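The toothbrush surplus

I buy toothbrushes the way other people buy lottery tickets: often, on impulse, and with the vague belief that this time my life will change. The result is a bathroom cabinet that can't be opened without protection. In September I decided to sort the whole business out, which mostly meant carrying it to a table and looking at it with disappointment.

My rules were simple. Anything opened and forgotten went in the trash. Anything still in its package got to stay, on condition that it lived somewhere I could see it. I've bought a replacement for something I already owned 3 times this year, and I blame drawers.

The somewhere turned out to be a black wire rack. I'd been eyeing the Plilar countertop organizer, which is beautiful and costs more than my first bicycle, but a wire rack stands things up just as well. Toothbrushes go in vertically, packages and all, with a couple of teal cups in the middle to keep them from sliding into each other. It's a bit like arranging flowers, if flowers came sealed in plastic and tasted of mint.
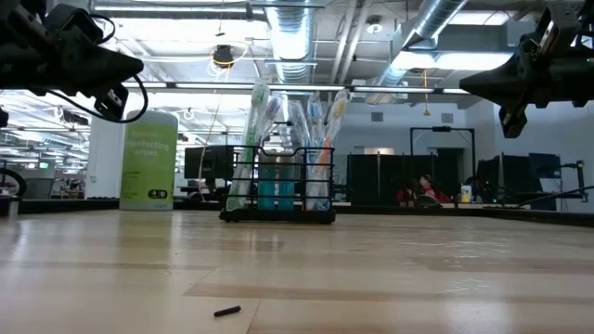 Rack, cups and the wipes, on standby.

The wipes are non-negotiable, by the way. Bathroom shelves collect a kind of gray paste that has no name and no known origin, and I wasn't putting anything clean back on top of it. I did the shelves before anything else, then the cups, then the shelves again after I'd set the cups on them.

Packaged toothbrushes don't like being sorted. The wrappers are slippery and crackle at you, and if you stack more than two they slide off sideways. I tried lining them up by color, which fell apart over the question of whether teal is a green. I tried longest to shortest – same heap, new theory. In the end I let them lie where they fell and dealt with the bottles, which at least have the decency to stand up in a wire basket.

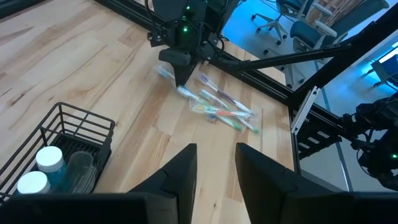 What stays out, what goes away

One toothbrush in use per person, in a cup. Spares upright in the rack. Bottles in a basket, caps up, so that nothing has to be lifted out to find out what it is. Travel sizes go in the Prustwood tin I got for Christmas, which holds them all provided I never travel anywhere and bring back more.

The cabinet now closes by itself. I've also written "NO TOOTHBRUSHES" at the top of the shopping list, where it will be read as "toothbrushes" by the end of the month.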